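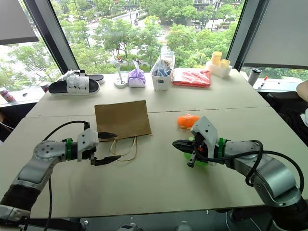
Slide 1. Two arms and a paper bag on the joined tables.

Good afternoon, everyone, and thank you for coming back from the coffee so promptly! Pak-hei Fang asked me to talk about money, so I'll try to make it as painless as I can. (Pause here, let people find seats.)

When we put in the first request for the Zakbridge bench, we budgeted for the arms and felt very pleased with ourselves. Then came the grippers, the mounts, the cables, the tables, and the spare fingers, which I had put down as "misc." Please don't do that. By the time Tzu-hsuan Mok had gone through my spreadsheet there were 23 lines on it, and the arms themselves came to nearly 70 percent of the total. I had told Clutdale they'd be all of it.
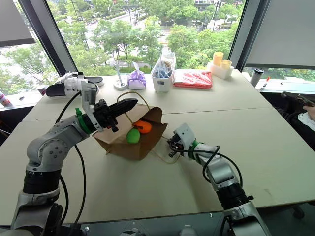
Page last changed: November, after comments from Watholm

Slide 2. Stay on this one a while. I love a paper bag for planning talks, because it costs next to nothing and it asks so much of the equipment. There's a green thing and an orange thing inside the opening, and a thin string handle standing up in a loop by the left gripper's fingers. So before you sign a quote, ask the vendor what their fingers do with string and with crumpled paper, and ask to bring your own bag along to the demo.

Then the spares. We asked for two sets of fingers per arm, and I'd ask for the same again. Budget for the props too, bags especially, and for people's hours (I'll come back to hours if there's time, and Tu has the longer version).

Questions about leasing, hold them for the end, please!

Contact: Watholm planning desk | Back to top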